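Last updated: 28th June

Section 4: Table clearing and tray loading

4.1 What this section covers

Use this section once the meal or tasting is over and the dishware is still on the table. It covers the round serving tray, the cups, plates and bowls, chopsticks, wrappers and leftover food. Laying the table is covered in Section 2, and washing up in the Cerutura kitchen guide kept by the sink.

These steps apply to the plastic dishware in the Malabanan room at Mavthorpe. Glass and china go back to the main kitchen on the trolley and should not be mixed in with this set.

4.2 Before you start

1. Wash and dry your hands.
2. Check that everybody at the table has finished.
3. Wipe the rim of the round tray with a dry cloth. A greasy rim is hard to hold.
4. Bring a food waste caddy and a small rubbish bag to the table.

Note: Leave the tray flat on the table for the whole of this section. Do not lift it until step 6 of 4.5.

4.3 Sorting what is on the tray

At the end of a meal the cups, chopsticks and sweet wrappers are often all in one bowl. Take them out one at a time. Do not tip the bowl over to empty it, as small bits of chocolate and foil will spread across the tray and are easy to miss on a dark surface.

1. Lift out any cup that is lying on its side. Hold it by the outside and keep the open end up in case there is drink left in it.
2. Lift out the cups that are standing.
3. Pick up the chopsticks together, by the thick ends, and lay them to one side.
4. Take out wrappers last. Pinch both ends so that crumbs stay inside the foil.
5. Put wrappers in the rubbish bag. Scrape any food into the caddy. 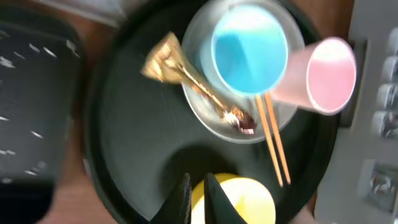 Fig. 4a. Cups, chopsticks and a gold sweet wrapper in the clear bowl, before sorting.

Caution: Foil wrappers must not go in the food waste caddy. Check inside twisted wrappers, which may still hold part of a sweet.

4.4 Side trays and crumbs

The small square tray is for dry food such as rice, nuts and crackers. Clear it separately from the round tray.

1. Hold the square tray level with both hands and carry it to the caddy.
2. Tip it from one corner. Tap the underside twice with your fingers.
3. Brush off anything that sticks. Do not use a wet cloth at this stage, because rice grains smear when damp.
4. Set the tray down away from the clean items.

Caution: Nuts may have been served. Use the brush marked for nut trays and wash your hands again before you touch any other dishware. If you are not sure what was on a tray, treat it as a nut tray.

4.5 Loading the round tray

Once the rubbish is out, the round tray is used to carry the dishware to the sink. Put the plate on first, then the bowl, and fit the cups in around them.

1. Place the plate flat on one half of the tray, inside the raised rim.
2. Place the bowl on the other half, open side up. Leave a small gap between the bowl and the plate.
3. Lay the chopsticks across the plate at an angle. The tips may rest on the tray but must not stick out past the tray's rim.
4. Stand the smallest cup on the plate, beside the chopsticks.
5. Add the other cups one at a time. Turn each cup upright before you let go of it.
6. Check that nothing rocks, then lift the tray with a hand on each side.

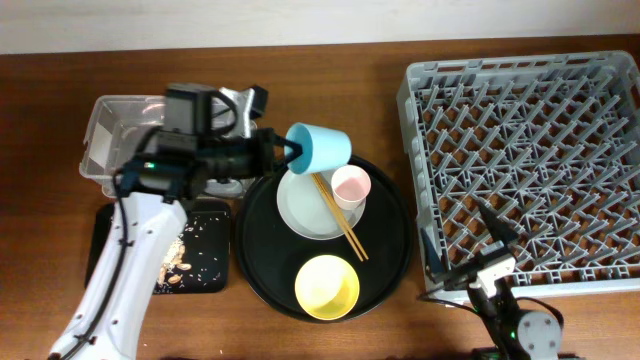

Fig. 4b. Plate and yellow bowl on the round tray, small pink cup on the plate. The blue cup is held on its side over the plate (step 5).

Note: Do not stack cups inside each other if they are sticky. They can be difficult to separate once dry.

Note: Clear plastic storage bins are for clean, dry items only. Used dishware goes to the sink first, even if it looks clean.

4.6 Finishing the table

1. Pick up loose foil by hand before wiping.
2. Wipe the tabletop along the grain with a damp cloth, then with a dry one.
3. Leave the table bare for 20 minutes before laying it again.
4. Tie the rubbish bag and take it out with the caddy.

Caution: Do not use Jedulell spray on the wooden tabletop. It is for the sink and worktops only and can dull the finish.

4.7 Missing or damaged items

Put cracked cups and split chopsticks in the box under the sink. Do not throw them away. Write the item and its colour on the sheet, form 828, and leave it for Chibuzor Olatunji. New sheets are put out each January.

Contact: Chibuzor Olatunji, Mavthorpe | Back to top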